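Search this forum
Search
Advanced search

Product import skips rows with no error in the log

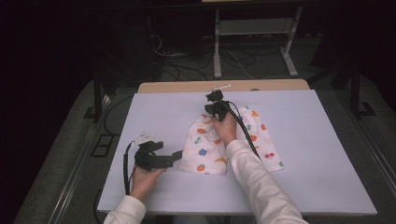
Original post

tote_and_twine
I run a small store, mostly printed fabric bags and pouches, on a self-hosted cart with the Kuo import extension. Supplier sends a spreadsheet, I save it as CSV and upload it. This May the file had 501 product rows. The import finished with "completed" and I have 337 products in the catalog. So 164 are missing and the log shows nothing for them.

Things I checked already: no blank SKUs, all the image names exist on the server, the category names match. Re-ran it twice with the same result. Server is a small plan at Merkadbridge if that matters.

Replies

pelham_k
Duplicate SKUs. It's almost always duplicate SKUs. The importer treats the second row as an update to the first and doesn't log it.

tote_and_twine
Checked that with a conditional format in the spreadsheet. No duplicates.

pelham_k
Check it in the CSV, in a text editor. The spreadsheet shows you what it wants to show you. If your SKUs are long numbers it may have rounded them on export.

Cheuk-hei Yau
Agree with looking at the raw file. Open it in a plain text editor and paste the header plus 4 or 5 rows here, including at least one that failed. Use a code block so the quotes don't get changed.

tote_and_twine
sku,name,attribute_set,price,qty,description
202604110000017,Drawstring pouch fruit print,Default,9.50,20,"Cotton pouch, lined"
2.0260411E+14,Drawstring pouch stripe,Default,9.50,20,"Cotton pouch, lined"
2.0260411E+14,Drawstring pouch plain,Default,8.00,20,"Cotton pouch, unlined"
202604110000020,Flat tote plain,Default,12.00,20,"Canvas tote"

OK I see it now. Some of them turned into that E thing.

pelham_k
There you go. Every row with the same short form is one product as far as the importer is concerned.

marrow_dev
It explains why they merge, but I don't think the extension is off the hook. The last Kuo version I used had a "Duplicate key in file" setting with Ignore, Warn and Stop. If it's on Ignore you get no log line. Set it to Stop before you do anything else.

pelham_k
Stop is a bad setting for most people. One bad row out of a few hundred and the whole job dies. Warn is enough.

marrow_dev
For a catalog that gets loaded once a season I'd much prefer the job to die. With Warn you have to read the log, and most store owners don't.

pelham_k
Then they should read the log.

Cheuk-hei Yau
Either one will do for finding the rows. To fix the file:

1. Don't double-click the CSV. Start a blank workbook and use the import from text option.
2. On the column step, set sku to Text. Do the same for barcode if you have one.
3. Don't change the column format afterward. Once the digits are gone, switching the cell to Text doesn't bring them back.
4. Save as CSV UTF-8 and look at it in the text editor again before you upload.

You'll need the supplier's original file for this. The one you have now is damaged.

tote_and_twine
I have the original in my email. Should I delete the 337 first or import over them?

Cheuk-hei Yau
The rows with good SKUs will just update. Delete any product whose SKU has an E+ in it. Take a database backup first.

zedsheets
Different opinion: skip the spreadsheet. I moved to Zerkow for this, it reads the supplier's file directly and maps the columns. Hasn't broken a SKU on me yet.

marrow_dev
Zerkow is a monthly fee for something a text column fixes for free.

zedsheets
It is, and I pay it. I get files from several suppliers and they all format them differently. For one supplier I agree it's not worth it.

jaleldale_admin
We do the same at Jaleldale with a short script that checks the SKU column for anything other than letters, digits and dashes, and refuses the file if it finds any. Took roughly 20 lines. Happy to post it if anyone wants it.

pelham_k
Please post it.

tote_and_twine
Did the text import from the original and set duplicates to Stop. It ran through and the catalog says 501. A few of the pouches came in without a weight, but that column is empty in the supplier's file too, so I've written to them.

marrow_dev
Good. Leave it on Stop.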